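Tue 24 December, far too late in the evening, mince pie in one hand. Quick write-up of the kitting cell before I forget what I changed.

For anyone new – the cell is two arms on a pair of white tables, yellow trays at the sides for the parts, one steel tray in the middle that gets the finished kit. A kit is one red round board, one little metal cylinder with its lead, one harness. We call the cell Minami, after the bench it replaced. It's been mine to look after since October and most of what I know about it I learned by breaking it.

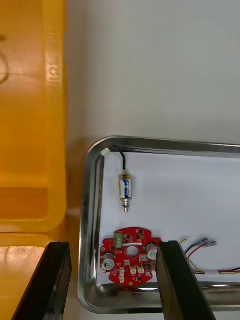
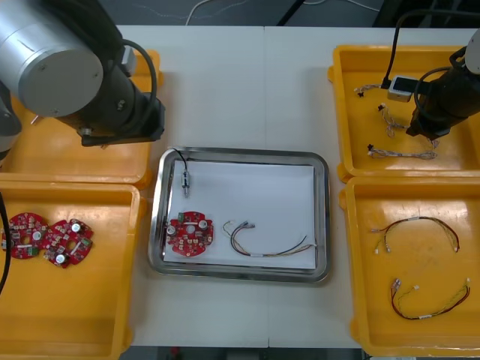

Parts in the yellow, kit in the steel, that's the whole idea.
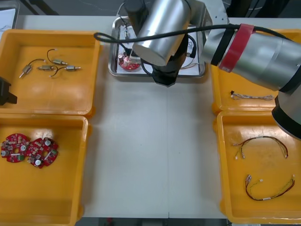 How often do the grippers need setting up again once the cell is running?

Every 40 hours of running for a proper check, plus a quick look each morning. The proper one takes most of a tea break if nothing's wrong and the whole afternoon if something is. New finger pads mean doing it all over again, no shortcuts, I've tried.

Right. What I did this week, in the order I did it, which wasn't the right order.

**Fingers first**

The kits had started going down crooked. Not badly, just a board sat a few millimetres towards one rim, then the harness landing on top of it instead of beside it. I blamed the trays. Spent a morning squaring up trays. It was the fingers – one of them had crept on its mount, the bolt was barely nipped up. My fault, I'd done it in a rush before the Iltdale visit and never went back with the torque driver.

So:

- fingers off, mounts wiped, fingers back on
- closed them on the gauge block, checked for light down both sides
- torqued, then a stripe of paint pen across bolt and mount so I can see if it moves
- opened and closed it 80 times, checked the stripe again

Stripe hadn't moved. Good. Do the other arm while you've got the tools out, even if it's behaving. I didn't, and had to get everything out agian next day.

**Then where the table is**

The arms don't know where the table is unless you tell them. Each one has its own idea of it, touched off with the pointer at 4 spots, and if the two ideas disagree you only find out when both of them have to put something in the same tray. Ours disagreed. Small, but a threaded end rolls if you let go of it a bit high, and it'll go off across the paper and sulk by the rim.

There are two table tops and a join down the middle. I used to touch off both arms on whichever side was nearest. Don't do that. If one top is a hair higher than the other you've built the step into your numbers. Now both arms touch the same spots, two each side of the join, and I shim the low table before I start. Feeler gauge and a straight edge, nothing clever.

The order I should have used, for next time:

1. Level the tables.
2. Fingers.
3. Pointer on, touch off, arm one.
4. Same spots, arm two.
5. Trays back against their stops.
6. Slow run with no parts. Then slow run with parts. Then normal.

I did 2, 6, 5, 1, 3, 4, 6. Hence the afternoon.

**Cables**

Still the thing that eats my time. The lead to the gripper has to have enough slack for the wrist to turn and not so much that it swings into a tray. I had it clipped too tight in October and it pulled a plug half out, so the gripper dropped in and out whenever the wrist went past a certain angle. Took me two days to find. Faults that come and go with the pose are nearly always a cable, write that on the wall.

What I do now is put the wrist at the worst angle first, clip the cable there, then bring it home and see how big the loop is. If the loop's ugly, fine. Ugly is ok. Then jog every joint to both ends, slowly, one hand on the stop button, and watch the loop the whole way round. Anything that rubs gets spiral wrap.

**Paper**

The steel tray has a sheet of paper in it. Plain white, from the printer. The bare steel was throwing reflections into the cameras and the boards slid about on it. Paper fixed both for the price of nothing. Change it when it curls. A curled corner lifts the board just enough for the fingers to come down on top of it, and then you get the crunch noise, and then you get to fill in the form.

I did get a quote for a proper matt liner from Zorwood. Nice people, long lead time. Paper stays for now.

**Harnesses are still a pain**

Boards are easy, they're stiff and they stay where they're put. The harnesses never lie the same way twice. Best thing I've found is to lay them in the tray in a wide curve with the plugs kept apart, and never let one cross another. Pick near the middle, not by the plug. If you grip by the plug the rest of it trails, catches the tray rim, and drags its neighbour out too.

Closing force down a notch for the harness compared to the boards as well. There's one setting for everything on ours as it came, I've split it into one per part. Should have done that months ago.

**Where it's got to**

The counter on the controller said 1,365 cycles when I shut it down today. I've written that inside the logbook cover with the paint pen, so the next check is easy to work out. Both arms parked, air off, brakes on, cover over the teach pendant because someone will put a coffee on it otherwise (me).

Still to do in the new year:

- spare set of finger pads, Brirkusa part, the old stock has gone hard
- proper stops for the lower trays, they shuffle forwards over a shift
- back up the program somewhere that isn't the same stick as last time
- second paint pen, mine's nearly dead

If your cell does the thing where the first pick of the day is off and all the rest are fine, leave a comment, I've got that one too and haven't got to the bottom of it. Warm-up run helps a bit. Ten minutes of waving about in the air before any parts go in. Doesn't cure it.

Off to wrap things. Will post the per-part grip settings when I've tidied the spreadsheet up.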